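What I Learned About Sourdough Starters (and My Kitchen)
Final report, Food and Society
Submitted November 13, 2023

I picked sourdough because my aunt in Mendberg has been baking it since before I was born, and I figured I'd get a grade and some free bread out of it. I got the grade part started, anyway. The bread took longer.

My question was pretty simple: does the flour you feed a starter change how fast it rises? I kept two jars on top of my fridge, one fed with plain white flour and one with whole rye from Masri, the little grocery on my block. Same tap water, same kind of jar, same spot. I fed them every morning before class and put a rubber band at the level of the dough so I could see how far it climbed by dinner.

The first few days were a mess. The rye jar went crazy almost right away and I got so excited I texted my whole family. Then it went flat and smelled like nail polish remover! Georges Shboul, my project partner, told me to quit panicking and keep feeding it. I'd read the same thing in the class packet, but it helped to hear it from a person. A few days later it was bubbling again, slower this time and a lot nicer smelling.

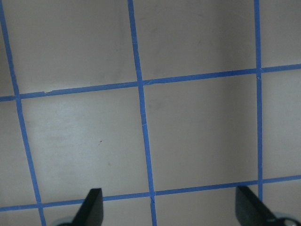 The white flour jar was boring for most of the first week — flat, gray, kind of sad — and then it took off one night while I was asleep. After that the gap got smaller. The rye still rose sooner after each feeding, but the white one climbed higher and held its shape longer. Georges thinks the rye is just too heavy to hold the gas in. I think he's right, though we didn't test that part.

For the baking half we made the same loaf from each jar, using 200 grams of starter and 18 hours in the fridge. My oven runs hot on the left side, so I turned both loaves halfway through. We took slices to class and handed out a short survey. We got 34 answers back, and most people liked the rye loaf's flavor but the white loaf's texture. One person wrote "needs butter" and nothing else, and I can't argue with that.

Stuff I'd change: I forgot a feeding over a long weekend, and I didn't write down the room temperature until the second week. My kitchen gets chilly at night, so that probably matters more than I gave it credit for. I'd also use a third jar with a half and half mix. I'm planning to try that one over break in December, when I can bug my aunt with questions in person.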